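Replacing the Grips on a 22 mm Motorcycle Handlebar

Applies to: Haslam street and trail grips, Molonach foam grips, and most other rubber grips for 22 mm bars. Heated grips are wired differently and are covered on a separate page.

Tools and supplies

Utility knife with a new blade
3 mm hex key for the bar end weights
Phillips screwdriver, size 2
Isopropyl alcohol and a clean rag
Grip glue (Plarnix or similar)
Masking tape

Before you start

Check the length of the new grips against the old ones. The standard Haslam grip is 122 mm long. A longer grip will push against the switch housing on the left side and can rub on the throttle housing on the right. Grips are sold in pairs, and the two are not the same size inside. The throttle side has the larger bore because it fits over the throttle tube, not the bar itself. On Haslam grips the throttle side carries a small T molded into the inner flange. If there is no mark, try both on dry. The one that slides over the bare left bar with almost no effort is the throttle grip.

Park the bike on its stand with the engine off and the key out. Turn the bars straight ahead.

Removing the old grips

1. Remove the bar end weights. If the screw turns without coming out, the rubber expander inside the bar is spinning. Pull outward on the weight while turning the screw.

2. On the left side, cut the grip lengthwise from the flange to the end and peel it off. The bar is steel or aluminum and a light scratch here does no harm on steel. On aluminum bars, cut only partway through the rubber and tear the rest.

3. On the right side, do not cut all the way through. The throttle tube is plastic, and a deep cut can split it later. Score the rubber, then peel.

4. Scrape off the old glue with a fingernail or a plastic card. Wipe the bar and the tube with alcohol and let both dry.

Grips that will be used again can be removed with compressed air. Push the nozzle under the flange, hold the grip with the other hand, and twist as the air lifts it. Wear eye protection.
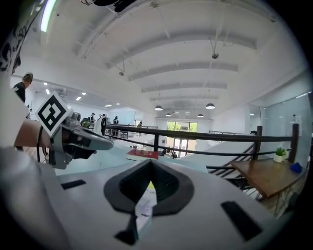 Page last changed: December, revision 18

Checking the throttle tube

Turn the bare tube by hand and let go. It should snap back to closed from any position. If it is slow, loosen the two screws on the throttle housing and try again with the housing moved slightly inward. A tube that still drags needs to be taken off and cleaned. Do not oil it. Oil collects dust and the drag comes back worse.

Some throttle tubes have raised ribs. Haslam grips fit over the ribs, but Molonach foam grips do not. File the ribs down before fitting foam, or use the smooth Vatico tube, part number 2222.

Fitting the new grips

1. Put a ring of masking tape on the bar next to the switch housing. This catches extra glue. Do the same on the throttle side, at the inner end of the tube.

2. Put a thin layer of glue inside the left grip and a second thin layer on the bar. Plarnix glue starts to set quickly in warm weather, so do one side at a time.

3. Push the grip on with a twisting motion in one move. Stop when the flange is 1 mm from the switch housing.

4. Line up the pattern. On grips with a raised palm area, the thick part faces the rider and slightly up. Sit on the bike and check before the glue grabs.

5. Repeat on the throttle side. Keep glue away from the outer end of the tube. Glue that gets between the tube and the bar will lock the throttle.

6. Pull off the tape and wipe away extra glue with a dry rag. Alcohol at this stage can run under the flange and weaken the bond.

7. Leave overnight. Do not ride the bike or twist the grips during this time.

Refitting the bar ends

Open-ended grips need no extra work. For closed ends, trim the rubber flush with the end of the bar, using the bar as a guide for the blade. Refit the weights and tighten the screws until snug. On the right side, leave a 2 mm gap between the weight and the grip - a weight that touches the grip can hold the throttle open.

Final checks

Start the engine in neutral and turn the bars from full left to full right. Engine speed must not change. Open the throttle a little at both ends of travel and let go. It must close fully each time. Try to rotate the left grip by hand. If it moves, take it off and glue it again.

Older bikes

Some bikes built before 1968 have one-inch bars. The grips on this page will not fit them. Measure the bare bar with a caliper before ordering.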